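Home | Diary | Recipes | Walks | About

January, 6:40 a.m.

I slept four hours and I don't even care. The choir said yes to the Gavusdale songs! All of them, even the long one about the ferry, which Dindo swore would never get past the altos. Jennylyn Soriano cried at the second verse and then made us sing it again faster, and it was so much better faster. I walked home humming the tenor line (badly) and woke up still humming it.

So now I have to get the words in order. My grandmother's version has 27 verses, Elsa Ljungberg's has fewer but prettier ones, and neither of them agrees on who drowns. I love this. I could do it all day. I want one clean set for everybody by the Graswood concert, with the old spellings kept in and big print for the back row.

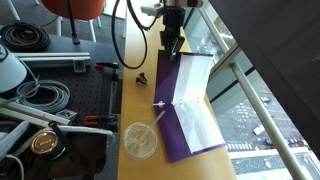
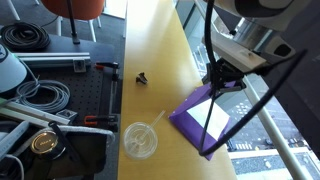
Purple folder, long table.

Purple is the color for this year, by the way, I've decided. Verses, breathing marks, who stands where, all of it going in purple.

Rosalinda wants to print 100 song sheets and sell them at the door. I said 500, she laughed at me, we'll see! The hall only holds so many, but people take two, they always take one for a sister.

Still to do: call Elsa about verse nine, find the pitch pipe, ask Dindo if he can really hit that low note before breakfast or if he was showing off. Also buy lemons. My throat feels like a gravel road and I have a whole rehearsal tonight, and I can't wait.

3 comments | 27 likes | Share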